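03/05/2019
Posted by the Gestent bench

Sock folding again. Tarigan's notes say a pair should end up as a flat rectangle, cuffs together, in the white tray. I don't buy it. The green and pink pair bunches as soon as you let go of it, and I'm not sure anyone could tell our "folded" from our "dropped in." 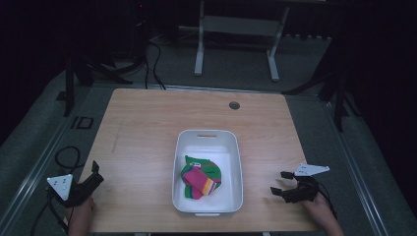
The other thing I doubt is the tray. With flared walls a pair can lean on the side and look neater than it is — so the tray gets credit for the fold. I'd like to try the same pair on the bare tabletop before we agree to 200 more. The December sheet just says "folded, OK" all the way down. OK by whose eye?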